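How I finally stopped throwing food away (mostly)

I have a confession to make. Until last spring I was the sort of person who bought a bag of spinach every week, put it in the fridge with great ceremony, and then tipped it into the bin as green soup nine days later. Every single week! I grew up in a house where you ate the crusts and said thank you, so the guilt was real, but it clearly wasn't real enough to make me cook the spinach.

What changed was moving to Irness. The flat is lovely and the kitchen is tiny, and the nearest proper shop is a 20 minute walk up a hill that I would describe as rude. You think harder about a cabbage when you've carried it.
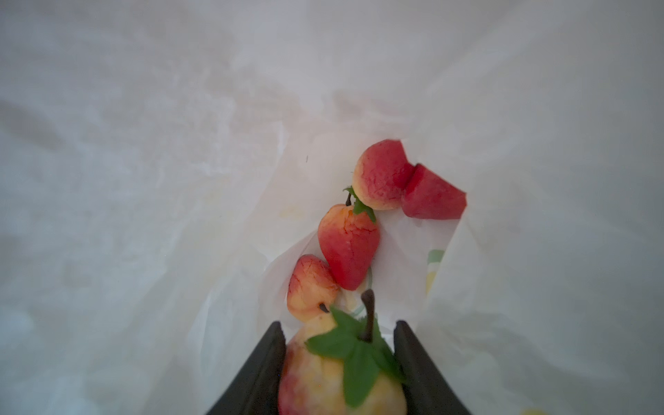
2 min read

So I started where everybody tells you to start, with a meal plan. I lasted up to 12 days. I'm just not a person who knows on the first of the month that she will fancy lentils on the ninth, and I resented that bit of paper on the fridge more than I've resented some landlords. Down it came.

The thing I do now is much lazier. Before I go shopping I open the fridge and ask what is going to be horrible first. That's dinner. If it's half a courgette and a sad spring onion then it's fritters, and if it's fruit going soft it gets chopped into a pan with a spoon of sugar and I have it on porridge. Only after that do I write a list, and the list is short, and I try (try!) not to add to it when I'm standing in the shop feeling hungry.

I also stopped believing in big packs. They look like such a bargain, don't they? But three peppers for the price of two is a terrible deal if you live alone and don't much like the green one. I buy loose wherever I can, one onion, two carrots, and the man on the till has stopped giving me looks.

My one treat is Lục, the little Vietnamese café by the harbour, where I go when the fridge is truly bare. They do a broth with herbs piled on top, and it was there I noticed that they use the coriander stalks as well as the leaves. I had been cutting off the stalks and binning them my entire adult life. They're the best bit! I chop them very fine now and put them in with the garlic at the start.

Bread was harder. I love bread and I can't get through a loaf before it goes, so for years I was feeding most of it to nobody. Now I slice the whole thing the day I buy it and freeze it flat, and toast it from frozen. My Skinia toaster has a setting for this which I'd owned for four years and never pressed. The ends go in a box in the freezer and become breadcrumbs when the box is full.

I wrote down what I threw away for a while too, on the back of an old diary. I know, I said I hated bits of paper, but this one didn't boss me about. I put rough prices next to things and by April I reckoned I'd saved £114 since I started, and I can tell you exactly where it went, as I spent it on a weekend away and a very silly hat. No regrets about either.

There are still failures — I don't want anyone thinking I've become a saint. Cucumbers defeat me. So does cream, where I need two spoons and the pot holds enough for a wedding. And I have a jar of something pickled at the back of the fridge that I am frankly a bit scared of.

The other half of all this is the cupboard, where I had been hiding things from myself for years. Chickpeas behind chickpeas. Two open bags of the same rice. I took the whole lot out one wet afternoon with the radio on, wiped everything down and put back only what I could see without moving something else. 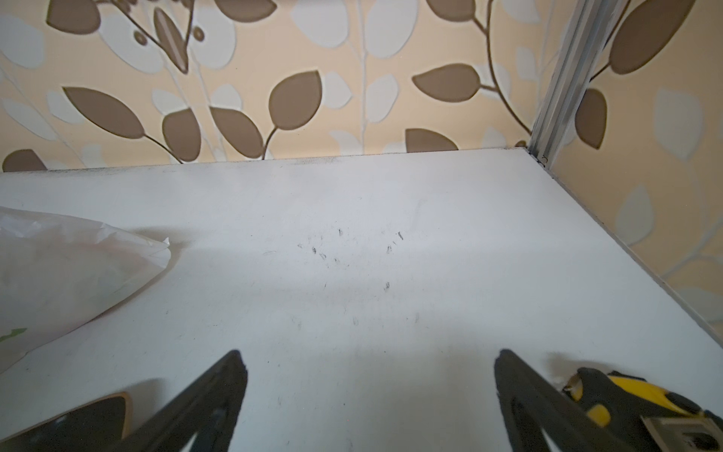
What I'd do first if I were you

Pick one thing. Whichever food you throw out most often, just stop buying it for a month and see if you miss it. I didn't miss the spinach at all, it was more of an idea I had about myself. I buy frozen now, in those little blocks, and I use every one of them.

After that, have a go at the bread. It takes five minutes and a freezer bag and you'll feel terribly organised.

Someone in the comments last time asked about the Zodesance recipe app, the one where you type in your leftovers. I've tried it and I did get a decent bean stew out of it, though it also suggested I put grapes in an omelette, so use your own judgement there. If you've got a good way of using up cream, please leave it below, I've got most of a pot in there now and it's got until tomorrow night.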